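Pustgate Division Bell Repeater, Model 403

A vote has been called. You have 4 minutes. The bell in the main corridor is ringing its heart out, and the member for Grodarstead is in a basement office with the door shut, explaining drainage to somebody's cousin.

The 403 puts a second bell where the member is. It picks up the chamber signal by radio, rings until the doors are locked, and shows the time left in red digits that can be read without glasses. Range is 200 feet through ordinary walls and rather less through the kind built to impress voters.

What you get
Repeater unit with wall bracket
Mains lead and backup battery (400 hours on standby, longer than most coalitions)
Mute key, one only, to be held by the whip

Volume has three settings: Library, Lobby and Budget. Units ship on Lobby. Veikko Räsänen, who designed the sounder, wanted a fourth, and we talked him out of it.

Works with Serari and Ranasinghe chamber systems. Older clockwork bells need the adapter, sold separately.
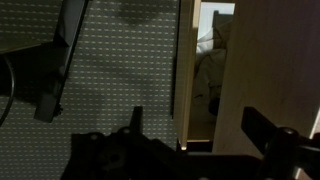

Placement matters more than volume. Mount the repeater at head height on a hard wall, well away from curtains and filing. Soft surfaces eat the upper notes, and a gray carpet like the one in the photo will take its share before the sound gets anywhere near a desk. In carpeted offices, go up one setting - two if the member naps.

Orders placed before the August recess ship before the members come back. Spare mute keys are supplied on written request from the whip's office, and we do check the signature.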